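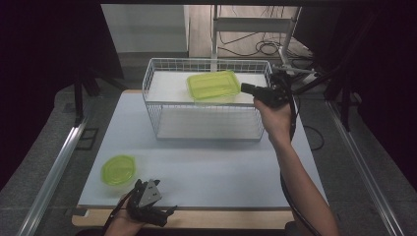 Kaj Oddsson wrote to me that two tiers are wasted on anyone who doesn't own lids that fit, and that he'd sooner have one deep drawer and be done with it. Well, Kaj, I've had the deep drawer! Five years of it, and every time I wanted something for leftover soup I had to get down on my knees and dig.

Home | Kitchen | Cupboards | Galleries | Contact

Small shelves, big sort-out
By Sille Bundgaard
Tuesday, October 14, 2014
200 shares | 5 comments

So this is the food container page I've been promising since May. It's a short gallery, as I did most of the sorting in one evening and was too busy matching lids to do much else (the lids are the worst bit, you all know that).

The green tub with the ribbed lid has gone on the top tier of the white wire basket. I like that top panel, it's a proper flat shelf, so a small tub can't tip between the wires, and there's a raised rail round the edge as well. You can see straight through the sides to the lower shelf too - handy if you forget what you own, as I do.

The other green one, with the round domed lid, is still down on the tabletop. Domed lids are lovely for anything heaped up but a pain to stack, and I keep changing my mind about them. My feeling is that they belong up top with nothing over them, and the flat-lidded ones can go below in a pile. My sister does it the other way round and we've stopped discussing it.

A few of you asked where to look for a basket. I went to Justell first and then Eskildsen, and both had wire ones in white. Measure your cupboard before you go, height as well as width, and add a bit for the tallest tub. I didn't the first time and had to take one back on the bus.

Next up is the spice shelf - oh dear. If you've got a way of keeping small jars in order that lasts longer than a week, please put it in the comments!

Share this | Print | 5 comments
Previous: Tea towels | Next: Spice shelf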